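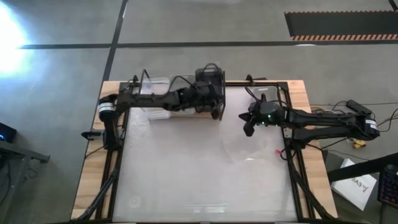
Table with a frosted white panel on top, grey concrete floor

Sealing a concrete floor before winter?
Posted by Glenys Sugden, Mapplebeck

Hello all, I hope someone kind can help. We have an old outbuilding with a bare concrete floor, and however often I sweep it there's a fresh layer of grey dust by Friday. It gets on my shoes, into the kitchen and all over the poor dog. My brother-in-law says paint it, my neighbour says never paint it, and I'd love to have it done before November sets in properly. Is there something simple I could manage on my own with a roller?

Kelly Hebden
Oh, I do feel for you, Glenys, ours was just the same when we moved to Natley! I'd go for a clear dustproofer, the thin watery sort that soaks in. Hoover first, then wash the floor and let it dry right through (tape down a square of polythene overnight, and if it's damp underneath in the morning, wait). We did 2 coats and I've hardly had the broom out since. Do read the tin, as some want up to 39 hours between coats and I got impatient and left footprints. They're still there by the door.

Ayman Salem
paint peels if theres damp. mine did

Carol Bellamy
I agree with Kelly, though I did paint mine in Althorpe and it has lasted 10 years, so it can be done if the floor is dry. Keep the door open while you work, it does smell, and start in the far corner!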